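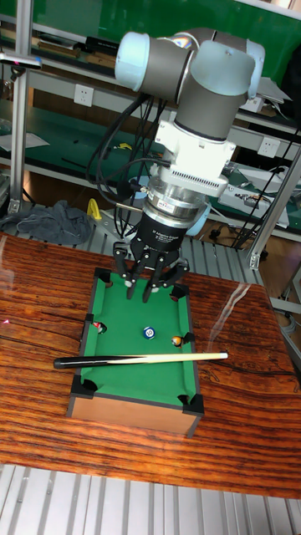 The Plorkow miniature billiards table, set up on a wooden tabletop.

Home Games Tabletop Spares Delivery Contact

Plorkow Miniature Billiards Table
Order code 721

We have sold a good many small games over the years, and the Plorkow is the one people come back and tell us about, usually because a grandparent has beaten everybody at it. It is a billiards table for those of us who would dearly love a full-sized one and have nowhere to put it (which is most of our customers, and certainly everyone in the shop!). It sits on the kitchen table for an evening and goes back in its box before breakfast.

Žofie Říha drew up the first one in Rindau for her own family, and she has kept fussing over it ever since. The cushions took her longest. A small table can be a maddening thing if the balls die as soon as they touch the side, and she went through a great heap of rubber strip before she found one she was happy with. The cloth is stretched and glued by hand, and she still looks over every table herself before it leaves the workshop. The last batch was 400 tables, and we were glad of every one of them.

In the box you will find the table, a set of balls, 2 cues, a triangle, a little block of chalk and a sheet of rules. The rules cover the usual game and a quicker one for younger players, who do tend to wander off if you let the grown-ups line up their shots for too long.

Do take a minute over where you put it. A tabletop that looks flat often isn't, and the balls will find the slope before you do. Slide a bit of folded card under the low side until a ball stays where you leave it.

Brush the cloth gently in one direction after playing and keep drinks well away. If there is a spill, dab it with a dry cloth and let it air. Please don't iron it, however tempting that may be.

Spare balls, cue tips and chalk are all kept in stock, and replacement cloth can be ordered in through Dobson. Zineb Berrada looks after the spares and will happily talk you through fitting a new cloth if you ring in the afternoon.

Guarantee: 2 years on the table and cushions. Cloth, tips and chalk are not covered.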